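Bench Six

They took my stool away in February, which is how I found out the arms were staying.

I'd been putting gear plates together at Hivis for so long that the stool had taken on my shape, and one morning there was a patch of clean floor where it used to be and Kurniawati Harahap standing next to it with two coffees. She runs the second floor. When she brings you a coffee, you sit down. There was no place to sit down, so I just held it.

"You're not going anywhere," she said. "You're going to mind Allora."

Allora was the name of the cell, both arms and the mat and everything hanging off them. The outfit that sold it to us, Bivia, names all of them like that, like hurricanes. The old hands called the left one Al and the right one Laura inside of a day, and then even Kurniawati did it, on the radio, where the front office could hear.

My new job was to sit in front of a screen and say yes or no. The arms each had a little camera down by the fingers, and before a run I'd go through the views and make sure the work surface was fit to put parts on. I'm telling you, I had never looked so hard at a piece of cloth in my life! I got to know every speck of lint on it. I started dreaming in gray.
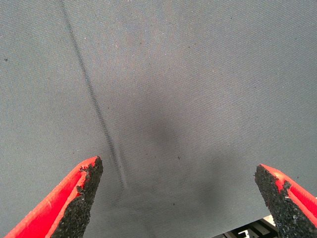

The Tarigan Order

Then the Tarigan order came in, 3,243 gear plates, and everybody got quiet in the break room.

You have to understand that a gear plate is a stupid thing to be proud of. It's a metal disk with a hole in the middle and pins sticking up, and you put the little gears on the pins. My mother did it before me, at the old building, with her radio going and her shoes off under the bench. She could do 200 in a shift and still have the energy to yell at us over supper. On my best day ever I did 300, and I ate a whole pie afterward, by myself, in the car.

Al and Laura did not eat pie. They also didn't do 300, not at the start. They were slow as church. Al would reach out and take hold of a disk and then just hold it there over the mat, like a waiter with a plate who's forgotten which table. I'd be sitting on my hands in the chair (they gave me a chair, a good one, with arms, ha) because my fingers were going all by themselves. Left thumb on the rim, right hand with the gear, a quarter turn, down. I'd look in my lap and there they'd be, assembling nothing.
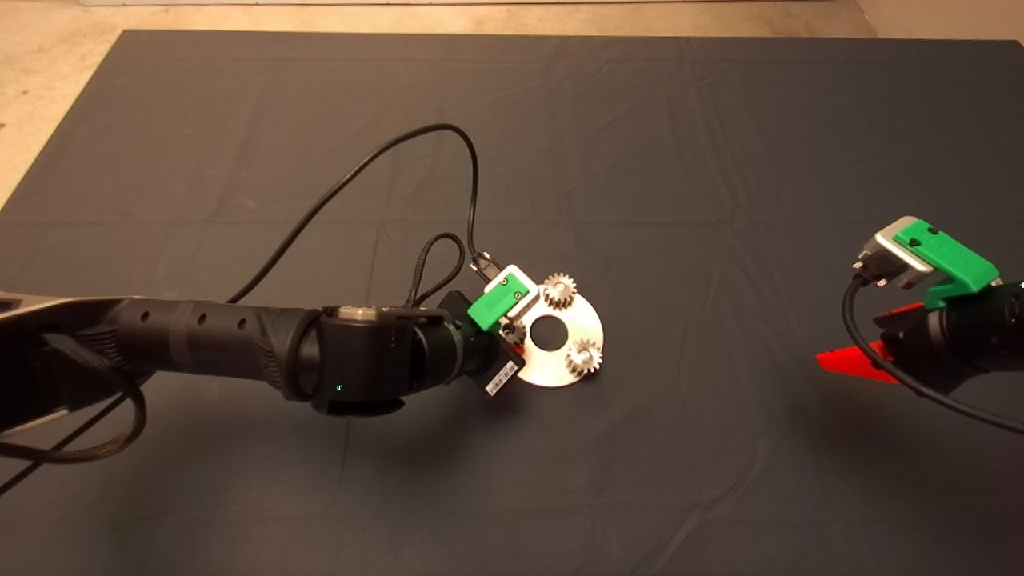

The night shift was the worst for it. Days, you had people walking by, somebody's birthday cake, Kurniawati and her clipboard. Nights it was me and the fans. Around 3 in the morning I'd start talking to them. I don't mean anything crazy, just what you'd say to a new girl. Easy. Other way, hon. Feel for it, don't push. I knew it didn't go in anywhere. My mother used to talk to the bus.

And one of those nights a gear wouldn't seat. I had the log open, and it said retry, and retry, and retry, and then it said it wanted a person. That was the word it used, a little yellow box — PERSON. So I hit the stop, waited for the light like they taught us, and went in.

I hadn't touched a plate in weeks. I picked up the gear and ran my thumbnail around the teeth and there was a burr on one of them, so small you'd never see it, and I laughed out loud. My mother kept an emery board in her apron for exactly that. I had one in my purse, for my nails. Two strokes, a quarter turn, down. It went on like butter.

I should have gone back to the chair then. What I did was pick up the next one. 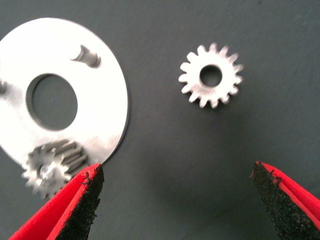 I did nine before I made myself quit, and I set them in the tray with the others, and you could not have told mine from theirs. I looked for a good long while. I wanted there to be something, a fingerprint even, but I'd had the gloves on.

In the morning Kurniawati came up with the coffees and read the log standing. It had the stop in it, of course, and how long the stop was. She read that part twice. Outside they were unloading, you could hear the truck beeping.

"Long burr," she said.

"It was a bad one," I said.

She drank some of her coffee. Then she asked whether I'd be willing to show the two kids from downstairs what a burr felt like, seeing as they were going to be minding the next cell and neither of them had ever put a plate together. I said they'd need something to sit on.

She found my stool. It had been in the supply closet the whole time, with a mop bucket on it.

Print this story
E-mail this story to a friend

Recent Fiction
The Man Who Bought the Ferry
Snow Tires
What Delia Left in the Freezer
Two Weeks at the Lake, No Dogs
A Piano for the Basement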